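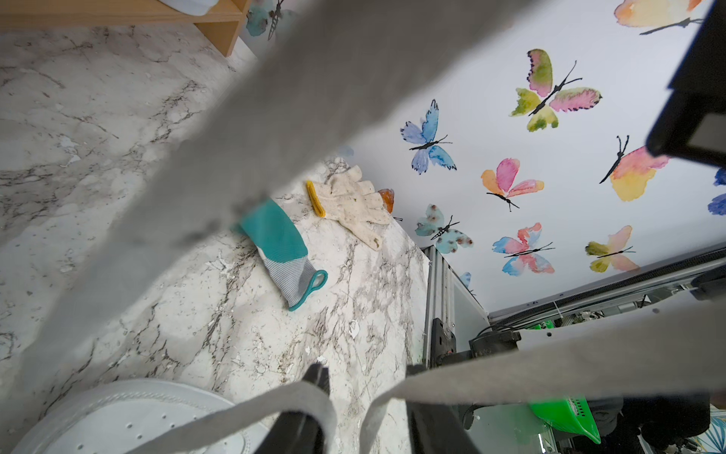
Knit work glove with a teal coated palm and a grey cuff.

Turimance Adds Fixed-Price Brake Service at All 11 Shops

SKERUVUM, 2022-04-15 – Turimance, an independent auto repair company, is now offering fixed-price brake service at each of its 11 locations. Customers can get a full price for pads, rotors, hardware and labor before the car is brought in. The price covers one axle, front or rear, and applies to most passenger cars, wagons, minivans and light pickups.

Until now, brake work at Turimance was quoted by the individual shop after inspection. Prices for the same job on the same model could differ from one location to another, depending on the parts supplier and on how the service writer figured the labor. Under the new program all shops work from one price list. The list is sorted by vehicle group and can be read on the company's website or at any front counter.

"People would call two of our shops and get two prices," said Lizelle Magagula, general manager of Turimance. "That was a fair complaint and we heard it a lot. Now the number on the phone is the number on the bill."

The front axle price for the smallest vehicle group, which takes in most compact cars, is $400 before tax. It includes new pads, new rotors, new clips and pins where the design uses them, cleaning and lubrication of the slide pins, a brake fluid check and a road test. Rear axle service is listed separately because many cars have an electric parking brake that must be put into service mode with a scan tool.

Calipers, hoses and hard lines are not part of the fixed price. If a technician finds a seized caliper or a leaking hose, the shop will stop and call the customer with a written estimate for the added work. No extra work is done without approval. A customer who turns down the added work will be told if the shop considers the car unsafe to drive, and that note will go on the invoice.

Parts for the program are supplied by Mkhize, a regional distributor that has delivered to several Turimance shops in the past and now serves all of them. Pads are ceramic for most vehicle groups and semi-metallic for pickups and vans. Rotors for vehicles driven in winter salt are coated on the hat and edge to slow rust. Customers who want original equipment parts from a dealer can still ask for them, and the shop will quote that job in the usual way.

"Most of the cars we see are past the factory warranty, and the owners plan to keep them," said Kevin Bermúdez, who runs technical training for Turimance. "They want a quiet brake that stops straight and a pedal that feels normal. We picked the parts with that in mind."

Bermúdez led a trial of the program that began in November at two shops, one on the east side of Skeruvum and one near the county fairgrounds. A few changes came out of it. The road test was made longer so that new pads could be properly bedded before the car went back to its owner. Technicians now measure rotor runout on the hub after the rotor is mounted, and clean or correct the hub face if the reading is out of spec. Both steps were added after some cars came back with a slight shake in the pedal.

The trial shops also stopped resurfacing old rotors as a standard option. Many rotors on late-model cars are close to minimum thickness by the time the pads are worn, and the cost of machining them was often near the cost of a new part. Resurfacing is still available on request for older vehicles with heavy rotors that measure well above the limit.

Appointments can be made by phone or through Cosum, the online booking system that Turimance uses for oil changes and inspections. When a customer enters the year, make and model, Cosum will show the vehicle group, the price for each axle and the open times at the nearest shop. Vehicles that do not fit a group, including heavy-duty trucks, some sports models and cars with carbon ceramic brakes, will be marked for a manual quote. A service writer will reply during business hours.

Most single-axle jobs will be finished the same day if the car is dropped off in the morning. Shops with a waiting area will take a limited number of wait appointments, and these must be booked ahead.

Brake service under the program carries a parts and labor warranty that is honored at any Turimance location. The warranty covers defects and noise. It does not cover normal wear or damage from a collision. Customers need to keep the invoice or have the work listed under their name in the shop system.

The company has trained 42 technicians on the new procedure. Imani Doucet, shop manager at the east side location, said the written steps have made it easier to hand a job from one technician to another when a shift ends.

"You can look at the sheet and see what was measured and what torque was used," Doucet said. "The customer gets a copy of the same sheet."

Existing quotes given by a Turimance shop before today will be honored if they are lower than the new price. Customers should bring the quote or give the shop the name it was written under.

About Turimance
Turimance is an independent repair company based in Skeruvum. Its shops handle brakes, steering, suspension, engine diagnosis, air conditioning and routine maintenance on domestic and import vehicles. The company does not do body or paint work.

Media contact
Tshepo Mthembu
Communications, Turimance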